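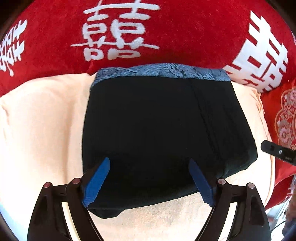
Religion and the law: who makes the rules?

A page for readers aged 8 to 11

Many people belong to a religion. Others do not. In a country where people believe different things, everyone still has to share the same roads, hospitals and parks. The government makes laws for all of them. This page explains what it means when a country keeps its government and its religions separate.

What does "secular" mean?

Secular means "not connected with religion". A secular government does not tell people what to believe. It does not choose one religion as the official one, and religious leaders do not have special seats in its parliament. People may still pray, sing, fast or celebrate as they wish, provided that they keep to the law.

Is every country secular?

No. Some countries have an official religion. England has an established church, and some of its bishops sit in the House of Lords, where they can vote on laws. France and the United States do not have an official religion.

A story about a town

Imagine the town of Urnerberg, where 3,259 people live. Every council meeting there begins with a prayer. One councillor, Ermanno Serra, has a different belief from the one in the prayer. He asks whether the meeting could start without it.

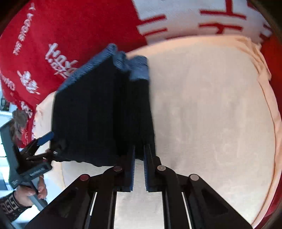 The council writes to every household to ask for views, and 667 people reply. Some say that the prayer is an old custom and should stay. Others say that a council works for everybody and should begin with its business. In the end the councillors agree on a change. Anyone who wishes to pray may meet in a side room at ten minutes to seven – the meeting itself starts at seven o'clock.

Would you have made the same choice? People who have thought carefully about this question still disagree.

Words to know

Belief: something a person holds to be true.
Council: a group of people chosen to run a town or area.
Custom: something people have done for a long time.
Established church: a church that has an official place in a country's laws.

Something to talk about

Find out how meetings begin in your own council, or how your school holds its assemblies. Ask two adults what they remember from when they were at school, and compare their answers.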